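Smart plugs and smart bulbs: tips from someone who isn't convinced

I have lived with connected gear in the house and the shed for long enough to have a drawer of it I no longer use. Some of it earns its keep. Plenty doesn't. Below are the habits I'd keep if I had to start over, and the advice I'd ignore.

Start with the plug, not the bulb

A smart bulb is useless the moment someone flicks the wall switch off, and someone always will. If you have guests, kids or a habit of your own going back 44 years, the bulb loses. A plug on the lamp cord is harder to defeat. I have one Bellik plug on the reading lamp and it has been fine, though the app wants my location for reasons it has never managed to explain.

Read the load rating

It's moulded on the back in grey type you'll need a torch for. Don't run a fan heater, a kettle or a shop compressor through a smart plug, whatever the fellow on the forum tells you. Lamps, radios, a phone charger, a slow cooker if the rating covers it. A plug that feels hot to the touch comes out of the wall and goes back to the store.

Standby savings are oversold

The box for the Hadgu strip talks a lot about "vampire power". Fair enough, but the strip draws power too, all day, so it can listen for you. Put a plain watt meter on the thing you're worried about before you spend 55 dollars curing it. My television drew so little on standby that I laughed and put the meter on the old bar fridge, where the money was going all along.

Name things like a dull person

Kitchen lamp. Hall lamp. Bench light. Cute names are forgotten by the weekend, and two that sound alike will have you shouting in the dark. Keep the list short too. I had 20 devices at one point and could have told you what perhaps half of them did.

Schedules beat voice

Set the porch light to come on at dusk and leave it alone. Voice control demos well in the showroom, with no dishwasher going. At home I find the switch is nearer than my patience.

Keep the manual override

Before you buy any controller, find the button on it. The Losesetti hub has none, so when the internet dropped out in September the hall stayed lit until the service came back. The Cledwood one has a fat grey button on top and is uglier, and I'd buy it again.
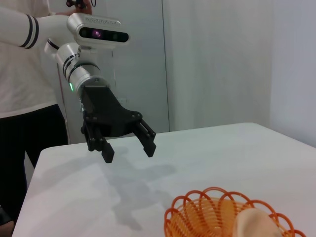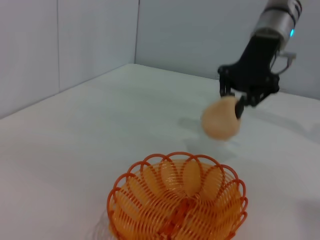 Change the password, then the Wi-Fi

Use the guest network on your router for anything with an app. It takes 4 minutes and keeps a bargain plug away from the computer you do your banking on. Change the default password while you're in there. If the device won't let you change it, I wouldn't have it in the house.

Updates: wait a bit

The usual line is to install every update the night it arrives. Security fixes, yes. For the rest, I let other people find out whether the timer still works - the last "improved experience" I accepted moved the off button behind a menu.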